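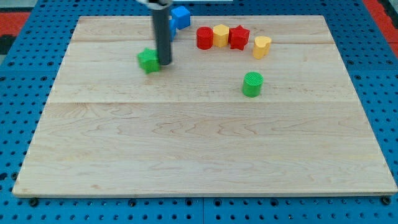
Maple work board on a perforated base table, with eight colored blocks in four colors.

Cenik Bench Board for Tabletop Manipulation
Sold by Dirneo, made in our own workshop

The Cenik board is a flat maple work surface for small robot arms that push, sort or align objects on a table. It is bolted on a perforated base and stays there for the whole life of your test program. Many customers come to us after they have repeated the same task in two laboratories and received two different results. Often the arm and the software were the same, and the table was different. For this reason we sell the board together with a written practice for its use, and we ask customers to read the practice before they mount anything.

What is in the delivery
Glued maple board, finished on the upper face
Fastening bolts with black heads, with washers
Block set: star, cube, cylinder, hexagonal prism and heart
Contact shaft, dark gray, with adapter for the wrist
Maldonado setup sheet, printed and as a file
Surface log with 200 lines

The base table and the robot arm are not included. If you do not have a perforated base, please see our page for the Trurnero table, which has the matching hole pattern.

About the surface
Maple is a natural material and the grain is different on each board. You will find fine wavy lines, darker streaks and small differences of shade between the planks. These are not defects and we do not accept a return for them. If your vision system is trained on one board and you later replace it, please treat the new board as a change of the test conditions and write it in your report. The same is valid for a board which was sanded again.

The joints between the planks must be flat under the finger. Check them when the board arrives and again after every 500 runs. If you can feel a step, do not push blocks across it and contact us. A small step can turn a block in a direction that the arm did not command, and this error is hard to find later in the data.

Mounting
Put the board on the base so that a margin of the perforated surface stays free on the left and the right side. The margin gives you place for stops and sensors, and it makes visible if the board has moved. Tighten the bolts by hand first, then with the key, changing from one corner to the other. The bolt heads must stay lower than the upper face of the wood. Nothing which the shaft can reach should stand above the work surface, with the exception of the blocks.

Keep cables, tools and cups outside of the base table.

Practice for the contact shaft
1. Before the first motion of the day, bring the shaft down slowly above bare wood and set the working height. The tip stays just above the wood and does not touch it.
2. Keep a gap of 5 mm between the tip and the surface for pushing tasks. A smaller gap is allowed only after a written risk assessment.
3. Set a force limit in the controller, also when the program sets one. Both limits should be tested separately.
4. The shaft must be vertical in the start position. Check it with a square from two sides.
5. No hand is on the board while the arm has power to move. For placing the blocks, use the protective stop and wait until the arm stands still.
6. Change a shaft that has scratches on the tip. It will mark the wood.

Placing the blocks
The blocks are light and have a ridged texture. The start layout should be written down or photographed for every run, with the name of the layout in the log. Blocks may touch each other, for example in a row, if the layout says so. A layout with touching blocks is a different task from a layout with free blocks, and the results should not be put in one table.

Please do not mix blocks from different sets without a note. If a block is damaged, take it out and replace it with one of the same shape and color.

Rules and standards
The Cenik board is an accessory and not a safety device. The standards for industrial and collaborative robots are applied to your complete cell, which means arm, tool, table, objects and the people near them. We can not do the risk assessment for you. The Maldonado sheet contains a page where you write the working height, speed limit, force limit and the person responsible, and this page can be attached to your assessment. A new assessment is necessary when you change the shaft, the arm or the access to the table.

Care
Clean with a dry cloth. A slightly damp cloth is possible, but let the board dry completely before the next run. Do not use oil, wax or spray polish, they change the friction. Keep the board away from heaters and direct sun.

Price and delivery
Board with full accessories: 175 USD. Replacement block sets and shafts can be ordered separately. Boards are made in small series and the next series is ready in February. For laboratories which need several boards we can select planks with similar grain, please write this in the order comment.

Related products
Trurnero perforated table
Contact shaft, replacement
Block set, replacement
Maldonado setup sheet, pack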